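Subject: Re: [festgate-house] Damp in the back bedroom, again
From: Vilhjálmur Bundgaard
To: festgate-house list

Hello all,

Ivars Mägi wrote:

> We have bought the end house in Polstead and the back bedroom
> smells of damp every morning. The wall is cold to touch and the
> paint makes small bubbles near the floor. The seller told us to
> paint it with something waterproof. Is this good advice? We want
> to put our daughter in this room before October.
>
> Ivars

Ivars, welcome to the list. I would not paint it yet. I had the same trouble in my house, which is from the same builder, and I made the mistake with the waterproof paint. After 4 months the bubbles came back, only higher on the wall. It cost me a weekend and a good shirt.

I write below what I did the second time. Please excuse the length, I wanted to be exact.

1. Look outside first

Go out when it rains hard and stand where you can see the gutter. With me, the water was running behind the downpipe and into the ground beside the wall. Also check the height of the soil. In my garden the flower bed was higher than the floor inside, and I had to dig it down by 24 centimeters. My wife Una was not happy about the roses, but they are growing again.

2. Test the wall from inside

Tape a square of clear plastic sheet to the wall, all four edges closed well, and leave it for some days. If there are drops on the room side, the moisture comes from the air. If the drops are behind the plastic, it comes through the wall. 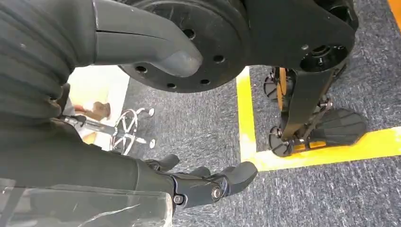
3. Let it dry slowly

Take off the loose paint and wait. I know this is the hard part. Keep the bed and the wardrobe away from the wall, and open the window in the morning, also in cold weather. Do not use a strong heater, my plaster cracked from it.

If you want, I can lend you my moisture meter. I am at home most evenings after 4.

Regards,
Vilhjálmur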